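Notebook, handheld pipeline — March, started 9:30

Picking up from the alignment mess. The good news first: the left/right timestamp skew is fixed, and I am ridiculously happy about it. Dariusz had been saying for ages that the two grippers were drifting apart in the logs and I kept blaming the tag detector. It was the writer thread. When the disk buffer filled, the right hand's queue got stamped on flush and the left hand's on arrival. One line in the Bavus recorder (stamp at capture, always, never touch it again) and the inter-gripper jitter plot went flat. I printed it and stuck it over my monitor!

Reprocessed the old tabletop set with the fixed stamps where the raw capture clock was still in the header. 1780 episodes in the set, 1000 of them recoverable this way. The rest have only the flush time and I'm leaving them out of training until somebody has a better idea. Yurani thinks we can estimate the offset from the moments when one hand sees the other hand's marker. I love this. Both trajectories exist already, the marker gives us a relative pose for free, so slide one against the other until the residual bottoms out. She has a rough version in the Plellen branch.

Tried it on 36 episodes where we know the right answer. Most land within one image interval. The bad ones are all slow episodes, hands hardly moving, and of course a stationary pair tells you nothing about time. Need a motion threshold before we trust the fit. Also need to report the width of the minimum and not only its location — I had a very confident-looking number on an episode that was basically a flat line. 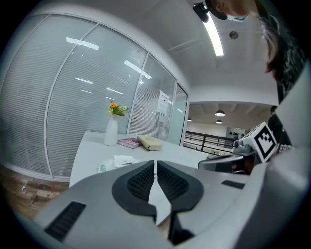

Second thing today was the wide lens model. I've been fighting the reprojection error near the rim since the start of the month, and the answer was to stop using the polynomial we inherited from Vondo and refit with the fisheye model from scratch. Center error hardly changed. Rim error dropped enough that the marker pose no longer jumps when the other hand wanders out to the side, and the jumping was feeding straight into the relative pose graph. Watching the two tracks settle down in the viewer was the best part of the week.

Refit notes so I don't lose them:
- 30 board views, with plenty of them pushed right out to the rim
- mask the black border before corner detection, otherwise it finds corners in the vignette
- start from the old focal length, the solver wanders off if you start from the default
- save the residual map with the calibration file, not in a separate folder

SLAM side: still losing track now and then in front of glass. Reflections of the ceiling lights get picked up as beautiful strong features, and they slide the wrong way when the hand moves. Dariusz's epipolar check throws out a lot of them, but a few survive for long enough to bend the map. Idea for tomorrow: down-weight any landmark whose depth keeps growing over its lifetime. Reflections ought to sit behind the pane, so a whole cluster of them at an odd depth could be its own signal. Might be overthinking it. Try the dumb weight first.

14:10 — Yurani merged the motion threshold. Reran the 36. The flat-line episode is now rejected, and so is one that I'd have kept. Fine by me.

16:45 — Grajales replay tool crashes on the new calibration files because it expects the old field names. Wrote a shim. It's ugly, it's in tools/compat, please don't build anything on top of it. Dariusz, if you get to this before me, the proper fix is in the loader and the unit test for it is already there, marked as skipped.

Open:
- offset fit on the remaining episodes, overnight run, write rejects to their own list
- landmark weighting against depth growth
- ask Yurani whether the residual width should go in the episode metadata or only in the log
- delete the Vondo polynomial from the default config once the loader is fixed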